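Tenden sets aside money for 16 more robot arms

I'm Jong-dae Joo, I look after equipment buying at Tenden, and I'm chuffed to say our order with Wernus is signed! We're getting 16 arms, with delivery starting in August.

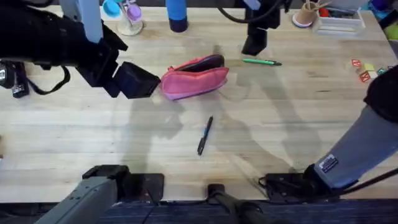 Budgeting was the fiddly bit. We priced everything in pairs, two arms to a table, and then added the extras (mounts, cables, spare grippers). Even the small stuff has its own line now, right down to the pink pencil case and the pens. I've kept three arms' worth of spare parts in the plan too.

Questions? Ring me at Tenden before noon.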